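Nurine Manipulation Safety Group
Bench practice update, 1/6: Our revised rules for tabletop sorting cells take effect in June at the Piltier and Desberg sites.

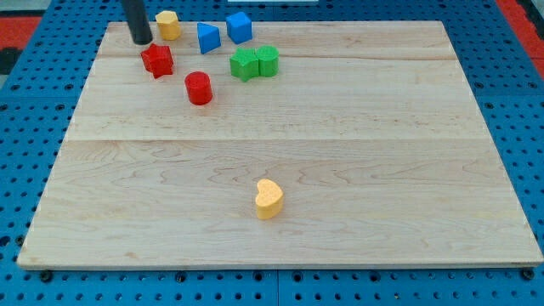 Shape blocks on a maple work board, with the gripper at upper left.

2/6: Every session begins with a written layout record. Operators list each block by color and shape – color alone is no longer accepted, as a red star and a red cylinder call for different grasps.

3/6: Work boards must be fastened to the pegboard before the arm is powered. Check each fastener by hand. A board that shifts under light pressure is to be taken out of service and logged.

4/6: Hands stay outside the pegboard area while the arm is enabled. To reposition a block, pause the program, confirm the hold light and then reach in. The 4-second wait after a pause remains in force.

5/6: The revision draws on a review of 2,097 logged sessions. Of these, 87 had no layout record and could not be used. Sites may keep paper forms for up to 417 sessions before moving to the shared log.

6/6: The full text, including the Ruotsalainen checklist for gripper inspection, is posted on our standards page. Comments from site leads are welcome through the end of the month.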